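Warisdale and Pluststead Joint Allotments and Open Spaces Liaison Group

Minutes of the spring meeting held in the Lower Room, Pluststead Institute

Present: Gunnel Aasen (Chair), Lyle Abernathy, Fulvio Ferraro, Aino Räsänen, Cinzia Ruggiero (minutes)

The meeting opened at 7.05 pm.

1. Apologies
None received.

2. Minutes of the previous meeting
The minutes were agreed as a correct record, subject to one amendment: in item 6, "eastern ditch" to read "western ditch". The Chair signed the amended copy.

3. Matters arising
3.1 Padlocks. Mr Abernathy reported that the new padlocks had been fitted to both gates at Warisdale. Several plot holders had not yet collected their keys. Keys not collected by the end of April would be returned to the parish office.
3.2 Bonfires. The revised wording of the bonfire rule had been displayed on the noticeboards. One complaint had been received from a neighbouring resident and had been answered in writing.

4. Water supply
4.1 Ms Räsänen presented the quotation from Monti for the replacement of the supply pipe between the road and the upper tanks at Warisdale. The price was £3,440, to include trenching and reinstatement of the path but not the tanks themselves.
4.2 Mr Ferraro asked whether the pipe could be laid along the hedge line, where it would be less exposed to frost. Ms Räsänen replied that Monti had advised against this on account of roots. The Group considered a partial replacement but was of the view that the older section would require attention within a short period.
4.3 It was RESOLVED to accept the quotation, the work to be done before the main watering season if Monti could offer dates. Mr Abernathy abstained — his own plot adjoins the proposed trench.
Action: AR to confirm with Monti and to give notice to the holders of the plots affected.

5. Rents and waiting list
5.1 The Group noted that rents had been received for all plots at Pluststead. 2 plots at Warisdale remained unpaid after a second reminder. The tenancy agreement provides for notice to be given at this stage, and it was agreed that notice should be served.
5.2 A request to divide a full plot between two applicants on the waiting list was approved. The Chair asked that the boundary be pegged before either tenancy was signed.
Action: LA to serve notice; CR to update the register.

6. Pluststead boundary path
Mr Ferraro reported that the surface had deteriorated over the winter, chiefly at the lower end. He had obtained a price of £400 for stone and £300 for the hire of a roller and operator. Members wished to know whether the landowner would contribute. The item was deferred.
Action: FF to write to the landowner's agent.

7. Open afternoon
7.1 Ms Ruggiero circulated a draft programme. The Kuvero seed exchange would again be held in the marquee, with the children's table beside it. The theme proposed for the children's table was "From Plot to Plate".
7.2 It was agreed that the produce classes should remain unchanged, save that the tomato class would be split between cherry and larger varieties. Entries to close at 11 am.

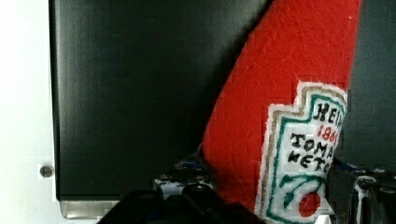
Item 7: red plush ketchup bottle with embroidered label.

7.3 The Chair asked that the risk assessment be brought to the next meeting. Parking would be on the lower field, ground conditions permitting.
Action: CR to amend the programme and circulate the risk assessment.

8. Any other business
8.1 Ms Räsänen drew attention to the condition of the compost bays at Warisdale, where general refuse had again been left. A notice to be put up.
8.2 Mr Abernathy gave notice that he would not seek re-election in the autumn.

9. Next meeting
To be held in June at the same venue, at 7 pm.

The meeting closed at 8.50 pm.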